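17/12/2024 - Towels, again

Second session on hanging things up. Kamonchanok Noiphan has the bench until lunch, then it goes back to Thitima for the spoon work, so notes are short and in the order I remembered them.

Towels came out of the wash last night. The Wemdale ones have shrunk a little since August, unevenly of course, so the long sides no longer agree with each other. I measured the worst of them and got a difference of 22 mm from one side to the other. Anyone who wants a towel to hang square will have to decide which side they believe. We went with the hemmed one and moved on.

The blue ones shed so badly that Thitima banned them from the white board. They live in the Dilthorpe bin now, with the tea towels and my good intentions about sorting the tea towels. The brown is the easiest to work with. It has enough pile to grab the wire and stay there, where the thin cotton slides off if you so much as close a door.

Where to put the rack took most of an hour. Near the front edge it was convenient and always in the way of somebody's elbows. Kamonchanok pushed it to the far side, in the middle, and we left it there.

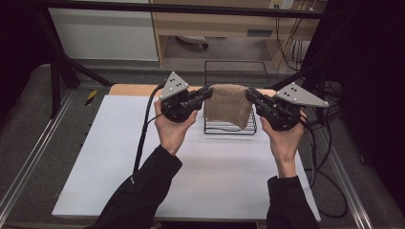 Brown terry over the top bar of the rack.

Things we argued about:

What counts as "hung." My view is that if it's over the bar and not on the floor, it's hung. Kamonchanok wants the front and back drops to match within 2 cm, like a person with a guest bathroom. Agreed to write down both and let whoever reads this pick.

Whether to smooth it afterward. Terry doesn't crease much, so we skip it. For the cotton we do one pull on each lower corner, gently - the rack is light and follows the towel if you tug.

Whether to fold in half first. No. Half folded it sits nicely but comes out as a thick lump on the bar, and the inside layer creeps. Single layer from now on.

Sheet is at 316 rows, counting the old ones from Chaimongkol's notebook, of which 2 are illegible and one just says "fell."

To do: get a second rack from the Rarkevau order before the holidays. Wash the browns separately, cool, no softener (softener made the pile slick last time and I got blamed). Find the lint roller. Thitima says it's in the drawer. I have looked in the drawer.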